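Small open rack in the living room: switch placement and patching

rackmoth
Posted Feb 6, 2008

Moving my gear out of a closet and into a short open frame, two posts, square holes, numbered units. Current order from the top is a Netgear switch, then the Dell server, then a black tray. There is one more box that I have not racked, and it sits on the floor under everything. The frame stands on hardwood in the living room, next to the couch. No door, no side panels.

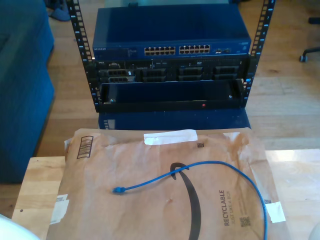 Two questions. First, is there a good argument against the switch in the top position? I have read both opinions. Second, cable length. I bought a bag of Wotex patch cables and they are all 60 inches, far too long for a frame this short. I would like to order once and be done.

Load on the floor is not a concern. Noise might be.

Szalai_net
Switch on top is fine. The ports stay at a height where you can read the numbers, and you don't reach past a running server to get at them. What I would change is the tray. A tray in the lowest position collects screws and dust. Put the server at the bottom, tray directly above it, leave a unit open, switch on top. The center of gravity comes down too, which matters on a two-post frame that isn't bolted to anything.

dropceiling
Disagree on moving the server. A server that low on a household floor takes in whatever is on that floor. I pulled one out of a friend's den last July and the front grille was felt. Keep it up under the switch and clean the tray now and then.

For cables, measure port to port along the route you will use, add enough slack to pull the unit forward, and order the next size up. Skotero sells short ones by the foot. The 60s can go to the wall jack.

Szalai_net
Felt on the grille is a cleaning interval problem. A tipping rack is a different class of problem. Does the frame have feet, and how deep are they?

rackmoth
It has feet but I haven't measured them. I will before I load anything else.

Some progress on the patching. I have been redoing the runs one at a time and checking link after each. Blue for data, black for the rest.
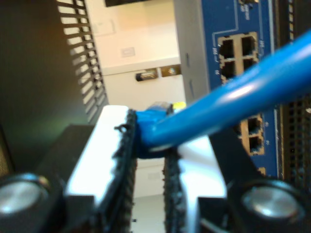

The boots are my main complaint. They are thick, and in a stacked block the upper row gets in the way of the latch on the lower row. I can seat the plug by feel but releasing it takes a small flat screwdriver. Has anyone cut the boots back?

Ottó Jakab
Don't cut them. Once the boot is trimmed the jacket flexes right at the crimp, and you will be chasing an intermittent link in 3 months. Buy slim-boot cables for the dense blocks and keep the thick ones for ports with space beside them. Bavard makes a slim one that I have used at work, 33 drops, no failures so far.

Fill the lower row first, then the upper. When you remove, go in reverse.

dropceiling
I have trimmed boots for years without trouble. The strain relief does very little on a cable that never moves. On a patch field that gets changed every week I would agree with Ottó.

Ottó Jakab
He is changing it every week. Read the first post.

rackmoth
Every few days at the moment. I ordered slim ones.
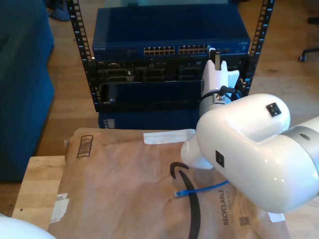
Switch on top, tray still low, recyclable mailer on the table.

I have not moved the server yet. With the slim boots in, I intend to fill the left block before touching the right one.

gx_lowell
Whatever order you settle on, label both ends before you dress the cables. Flags, not wraps, if you are going to read them from the front.

Also, press on the plug body when you seat it. Pushing on the cable behind the boot bends it and tells you nothing about whether the latch is home. Press until it clicks, then give it a light tug.
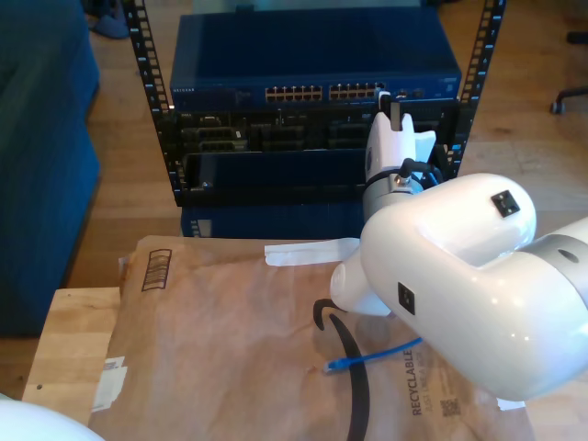
The same goes for the lower equipment, where the connectors are packed side by side and it is easy to nudge a neighbor. Check the link light on each side of the one you touched.

Szalai_net
Feet measurement?

rackmoth
Tonight.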